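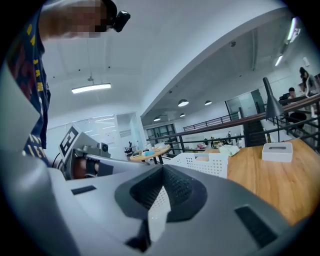
Modupe Dauda asked whether the baskets stay on the tables or go back on a shelf at the end of the day, and said she would rather they had one place and kept to it. They stay on the tables while people are sorting and go on the shelf by the door at six. She also asked for a bigger label on the shelf, and there is one now.

The Folding Room at Eltard: gallery

This page is for the upstairs room at Eltard, which we use for sorting, folding and putting away small household things. It was an office before we had it and it still has some of the office in it. People who haven't been up yet often ask what it looks like and what is kept there, so the notes are set out by the things in the room.

The wooden table
White basket with small square holes, a pale cloth next to it, the white tissue box and the black desk lamp. Most of the folding is done at a table like this.

The table has an orange-brown grain and marks fairly easily. Please don't put cups straight down on it. There are cork mats in the top drawer of the cabinet on the landing, and a spare set in the kitchen downstairs. Bukola Ajayi oiled the wood in April and would like it to last until next April.

The basket
White plastic, and light enough to move with one hand. We bought this sort from Rathnayake on the high street because they can be washed in the sink and they stack when they are empty. Cloths go in folded in thirds with the fold upwards — Chinyere Obi's method — so you can lift one out without pulling the rest up with it. Anything too big to fold in thirds goes in the cupboard instead. Tea towels and dusters are kept apart. If a duster gets in with the tea towels, take the whole lot down to be washed again.

The cloths
Mostly old. They came to us in two sacks from a guest house that was closing, and a few more have been added since. Some have gone thin in the middle. Thin ones are fine for practice but should not go into the finished pile. We tried ironing them and gave it up after a fortnight. A cloth that has been smoothed out with the flat of the hand before the first fold comes out nearly as neat, and it is a lot quicker.

People ask which way round to start. Lay the cloth down, pull the corners out, bring the near edge up to a third, then the far edge down over it. Turn it and do the same again. The corners will not always meet, and with the older cloths they never will.

The tissue box
Plain white, with the slot on top. Refills are in the landing cabinet, second shelf. Please don't leave an empty box out. The tables look as if they have everything on them and then somebody goes looking for a tissue.

The desk lamp
Black, with a tall conical shade. The ceiling lights are good in the middle of the room and less good over the tables, and pale cloths are hard to square up in poor light. Turn the shade away from whoever is sitting opposite. The bulbs are a screw fitting, and the spares are kept with the tissue refills. Ikechukwu Tamuno found a box of 18 at a clearance sale for 260 pence, so we have plenty.

The round table
Further back in the room, on a black base, with a light blue object on it and a few other small items. We use it for things that are waiting for a decision. If you are not sure where something belongs, put it there and leave a slip of paper with your initials. Things without a slip are put away on the first of the month by whoever is in, and they may not end up where you would have put them.

It is not a good table for folding. It is the wrong shape for anything with straight edges, and two people working at it get in each other's way.

The office chair
Black, by the glass. It belongs to the room and should not go downstairs. The height lever sticks and needs a firm pull upwards. There are folding chairs behind the door if more seats are wanted, though most people prefer to stand while they fold.

The glass partition and the window
The glass came with the office. It catches the ceiling lights and shows every fingerprint, so it is wiped down with a dry cloth when the room is closed up. We thought about putting a blind along it and had a price of £700 from Destik, and decided the money was better spent on the cupboard. The window on the far wall has a dark frame. Keep the sill clear.

Closing up
Baskets on the shelf by the door. Lamps off at the switch and also at the wall. Finished piles in the cupboard, with the oldest brought to the front. The bin goes down to the yard, and the key goes back on its hook in the kitchen by half past six.

Coming to use the room
It is open from 10 in the morning. There is space for two groups at once if they are small. Tell Tobiloba Danladi which table you want and for how long. Bring your own cloths if you would like to take them home again afterwards — ours stay here.

Comments

Chinyere Obi: The thirds method works for pillowcases too, but start with the open end away from you. I forgot to put that on the sheet by the door.

Ikechukwu Tamuno: Could the cork mats live in the room itself? I go out to the landing for them every time and half the time I don't bother.

Tobiloba Danladi: Yes, I'll move one set in. The other set can stay in the kitchen.

Bukola Ajayi: If anyone does leave a ring on the wood, tell me the same day please. It comes out with a bit of oil if it is fresh. I used Resent on the last one and it left a dull patch, so don't try that.

Modupe Dauda: Thank you for the label. I can read it from the stairs.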